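Mit der Hand am Greifer

Eigentlich wollte ich nur kurz auf einen Kaffee bei Vidodby vorbeischauen. Geblieben bin ich den ganzen Nachmittag, weil der Entwickler, der dort die Lernprojekte betreut, so herrlich ins Erzählen kommt — und weil ich selbst mal steuern durfte!

Wie bringt man so einem Arm denn nun was bei, wollte ich wissen. »Vormachen«, sagt er. »Ich schreibe dem keine Zeile Code fürs Greifen. Ich fahre ihn von Hand zur Schachtel, mache zu, hebe an, setze ab. Und dann noch mal.« Wie oft? Er grinst. Für die Aufgabe mit dem Karton liegen 1203 Durchgänge auf der Platte, davon hat er 699 behalten. Der Rest sei zu zappelig gewesen, »meistens nach dem Mittagessen«.

Früher haben sie den Arm direkt angefasst und geführt. Das ging auch, sagt er, nur war dann ständig die eigene Hand in der Aufnahme, und das Modell hat sich an Fingern orientiert, die später fehlten. Seitdem läuft bei Bilivik, so heißt das Projekt, alles über Fernsteuerung.

Und was ist das Schwerste? »Langsam bleiben. Wer hektisch steuert, bekommt einen hektischen Roboter.« 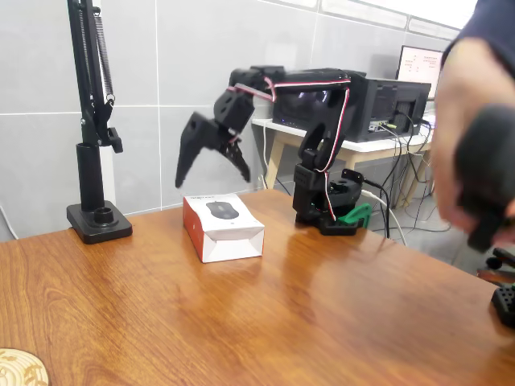

Greifer offen über der Mausschachtel, rechts die Hand mit dem Steuergerät.

Mein eigener Versuch? Na ja. Ich habe die Schachtel quer über den Tisch geschoben. »Löschen wir«, meinte er sehr freundlich.

Kommentare

ondieki_fan: Werden die misslungenen Durchgänge echt weggeworfen? Fände ich schade, daraus lernt man doch auch was.

lötzinn717: Das mit den Fingern in der Aufnahme kenne ich, hat uns Wochen gekostet.

Kontakt | © Zorton Magazin | Nach oben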